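Search this notebook

20 September 2022 - Shelf sag, Julovville unit

Dial gauge zeroed at midspan, board unloaded. Clear span 600 mm. Added weight in steps, read after each. Deflection 2 mm at full load, still creeping when I stopped.
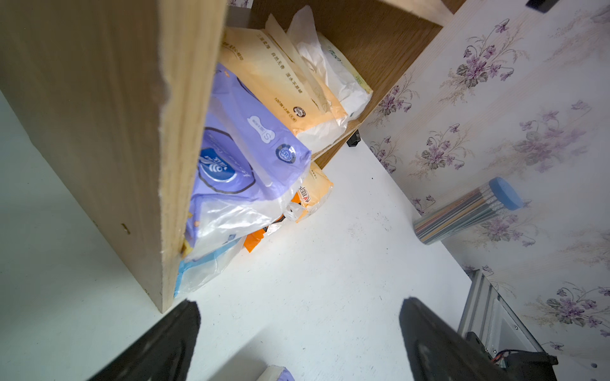 Soft packs on the shelf, edge of side board chipped.

Laskowska's table gives less for this span, but assumes fixed ends. Ours sit on pins. Rerun with the Susus brackets before ordering.

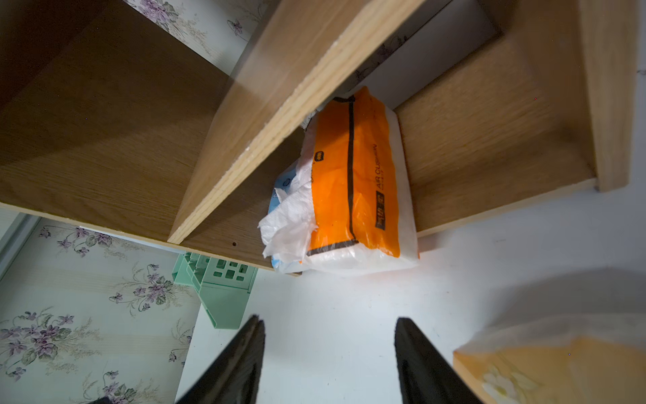 Underside and divider. Small drilled hole near the joint.

Creep log started, sheet 283. Next reading in March.

Filed under: Boards & Panels, Load tests

© Pasach Workshop | Contact | Back to top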